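People who build robot arms at home spend too long on the arm and not enough on the fingers. I did it too. We have two arms on a bench in the Wornthorpe shop, and most of my budget went into motors before I had picked up a single cloth.

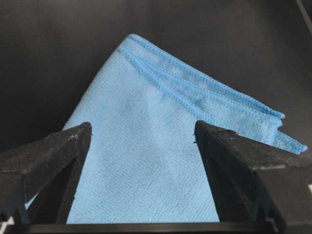
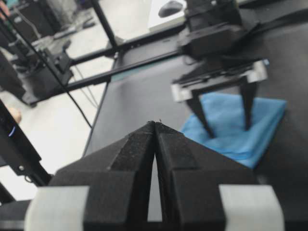
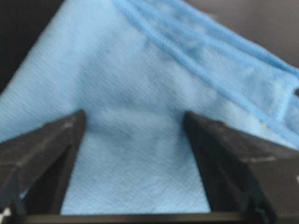
My advice is to buy the cheaper motors and plan on 9 sets of fingers. A set costs little to make and a bad one shows itself in an evening. I would put the other $400 toward a decent bench.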